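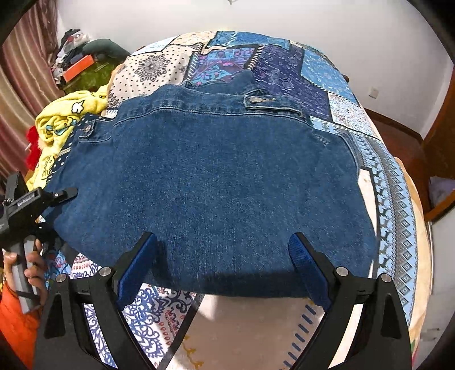 Die Prüfung des Leihdienstes Trelletholm wurde der Abteilung Haushaltsgeräte der Anstalt Grenberg im Juni übertragen und von Ingeborg Steinbach ohne Widerspruch angenommen, obwohl ihr noch 13 Arbeitstage bis zum Ruhestand blieben. Der Anbieter, die Firma Fekthorpe, überlässt Privathaushalten gegen eine Monatsgebühr von 40 Euro zwei Handgreifer, mit denen Wäsche vorgelegt, gewendet und zusammengelegt werden soll. Die dabei entstehenden Aufnahmen gehen an den Anbieter, der aus ihnen Bewegungen für spätere Maschinen gewinnt. Für den ersten Prüfpunkt, feste Gewebe, lag die Jeansjacke mit dem Rücken nach oben auf dem bunt gemusterten Tuch, und die blauen Polster des geöffneten Greifers standen über dem Stoff. Frau Steinbach hielt in der Rubrik Besonderheiten fest, dass der schmale Riegel am Bund mit einem runden Metallknopf geschlossen war. Sie setzte hinzu, dass ihre Mutter solche Riegel stets offen gelassen habe. Den zweiten Satz strich sie wieder, allerdings so dünn, dass er lesbar blieb.

Die Prüfordnung kennt für Leihdienste dieser Art 6 Abschnitte: Lieferung, Einweisung, Handhabung, Ermüdung, Datenschutz und Rückgabe. Gegen die Lieferung war nichts einzuwenden. Die Einweisung erfolgte fernmündlich durch Haris Gilani und dauerte länger als vorgesehen, da Frau Steinbach zu jedem Satz der Bedienungsanleitung eine Rückfrage stellte. Ob der Begriff »natürliche Bewegung« irgendwo bestimmt sei, wollte sie wissen. Herr Gilani erklärte, damit sei gemeint, dass man so falte, wie man immer gefaltet habe.

»Und wenn man immer falsch gefaltet hat?«

Dann, so Herr Gilani nach einer Pause, werde auch das übertragen.

Diese Auskunft wurde wörtlich in die Akte genommen.

Zum Abschnitt Handhabung ist zu berichten, dass die Prüferin am ersten Tag sehr langsam arbeitete. Sie war es gewohnt, einen Ärmel mit der flachen Hand glatt zu streichen, und suchte nun eine Entsprechung dafür. Am Abend des zweiten Tages vermerkte sie, die Finger des Greifers nähmen eine Naht zuverlässig auf, sofern man von der Seite komme. Am dritten Tag lautete der Eintrag nur: »Geht.« Der Leiter der Abteilung bat um eine ausführlichere Fassung. Er erhielt vier Seiten über Hemdkragen.

Im Zuge der Prüfung wurden etwa 100 Wäschestücke bearbeitet. Ein Teil stammte aus dem Bestand der Anstalt, ein anderer aus dem Schrank der Prüferin, die dies vorschriftsmäßig anzeigte. Unter den angezeigten Stücken befand sich ein Herrenpullover, zu dem in der Spalte Eigentümer ein Strich eingetragen war. Auf Nachfrage teilte Frau Steinbach mit, der Strich sei richtig.

Flauschige Stoffe bildeten den strengsten Prüfpunkt. Sie geben unter Druck nach, verbergen ihre Kanten und lassen sich schlecht ansprechen, wie es im Entwurf des Berichts heißt. Im Abschlussbericht steht dafür »erfassen«. Zwischen den Backen wölbte sich der blaue Stoff zu einem runden Bausch, neben dem rechten Greifarm leuchtete ein grünes Anzeigelämpchen, und die Prüferin trug in das Formblatt ein: »Griff zulässig. Ergebnis unordentlich, aber freundlich.« Auch dieses letzte Wort wurde von der Schriftleitung beanstandet und auf Antrag der Prüferin beibehalten.

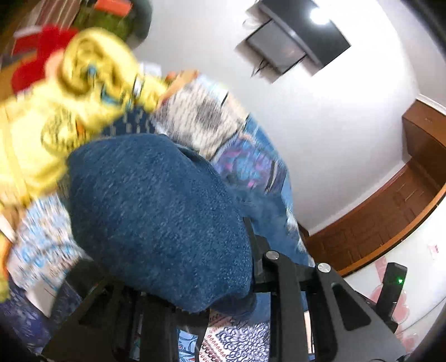

Yareli Camacho gab in ihrer schriftlichen Stellungnahme zu bedenken, der Dienst verlange von seinen Kunden mehr, als der Vertrag ausweise. Wer Wäsche zusammenlege, denke dabei selten an die Wäsche, und ob dieser Anteil mit dem Entgelt abgegolten sei, lasse sich den Unterlagen nicht entnehmen. Sie beantrage, den Abschnitt Datenschutz bis zur Klärung offen zu halten.

Dem Antrag wurde stattgegeben. Fekthorpe antwortete fristgerecht, übertragen würden ausschließlich Bild und Bewegung. Gedanken der Kundschaft seien nicht Gegenstand der Leistung. Frau Steinbach las das Schreiben zweimal und legte es mit dem Vermerk ab, sie habe keine Bedenken, bitte jedoch um Auskunft, ob eine Maschine, die von ihr gelernt habe, einen Riegel schließen oder offen lassen werde.

Eine Antwort hierauf ging bis zum Ende der Prüfung nicht ein.

Der Abschnitt Ermüdung wurde mit »gering« bewertet, bezogen auf das Handgelenk. Für die Rückgabe sieht der Vertrag vor, dass beide Greifer gereinigt und in der Originalverpackung zu übersenden sind. Die Prüferin verpackte sie am letzten ihrer Arbeitstage. Dem Paket lag nach Angabe der Poststelle ein zusammengelegter Herrenpullover bei, der in keiner Versandliste aufgeführt war. Die Anstalt sah davon ab, ihn zurückzufordern. Herr Gilani bestätigte den Eingang der Sendung und ergänzte von Hand, die Ärmel lägen innen, wie in den Aufnahmen.

Gesamturteil: empfohlen mit Auflagen. Der Abschnitt Datenschutz bleibt offen.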